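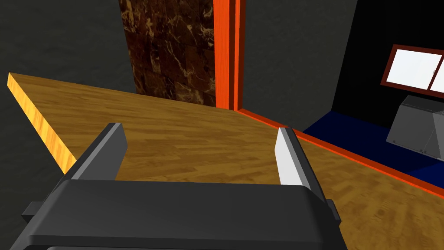 Wood grain worktop, rendered view

Worktop joint over a floor that is out of level: pack the units or plane the top?

Asked by Hyun-seo Hwang, Wavdale

I am fitting a run of base units along the back wall of an extension. The slab was poured in January and has a fall of 4 mm from the corner to the door end. The run is 2000 mm on one leg and 1000 mm on the return. The worktop is solid oak, 40 mm thick, with a butt joint at the corner.

The units have adjustable legs but I have wound the ones at the door end nearly all the way out and the plinth now shows a gap underneath. Can I leave the units following the floor and take the error out of the top, or do they have to be level first? The wall is also not straight, but I intend to deal with that by scribing.

3 answers

Answer 1, accepted

Level the units. Do not plane the top. If you take 4 mm off one end of a 40 mm oak top it will show at the front edge, and the joint at the corner will no longer meet flush.

Start from the highest point of the floor, which from your description is the corner. Set that unit with its legs close to their shortest setting. Strike a level line along the wall from the top of it and bring the others up to the line. Clamp the front frames together before you screw them. Check front to back as well as along the run.

If the legs at the door end are near their limit over a 4 mm fall, the corner unit has been set too high. Wind everything down and start again. The Halla legs have plenty of travel for this. The plinth gap is a separate matter: cut the plinth to a taper by scribing it to the floor with a pencil and a block.

For the top, use slotted brackets at the back so the oak can move across its width. Oil the underside and the cut ends before it goes down.

Ye-seo Choo
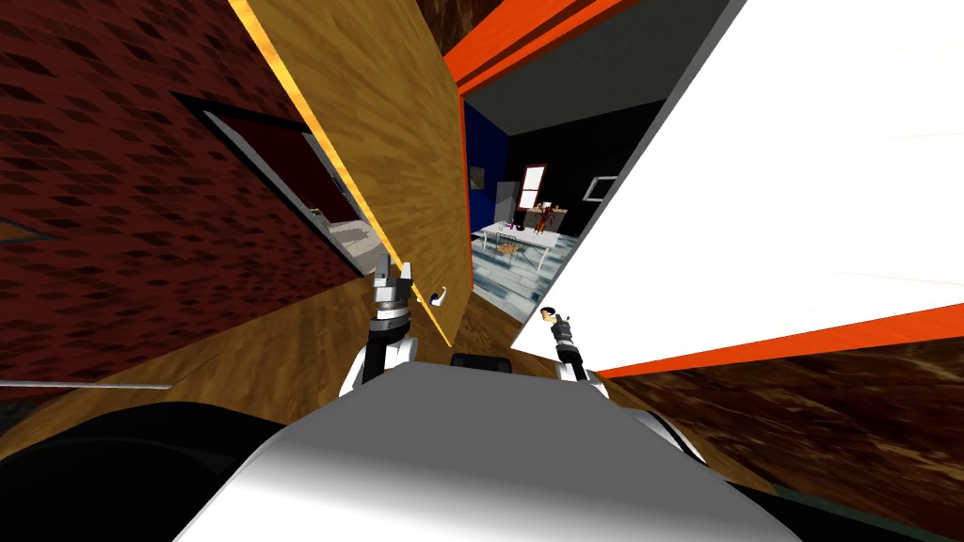 Answer 2

Agree with the above. I would add that a slab from January may still be drying, depending on thickness and heating. Get a moisture reading before solid timber goes in the room. Mine moved enough over the first summer to open the corner joint and I had to take the bolts out and refit it.

Answer 3

I used Pyo wedges under mine, no problems so far. Flanutlow sell them in mixed bags. Not sure if they suit units with legs, mine were sat on a timber frame.

Comment from Hyun-seo Hwang: The corner unit was set too high. Wound down and relevelled, plinth still to cut.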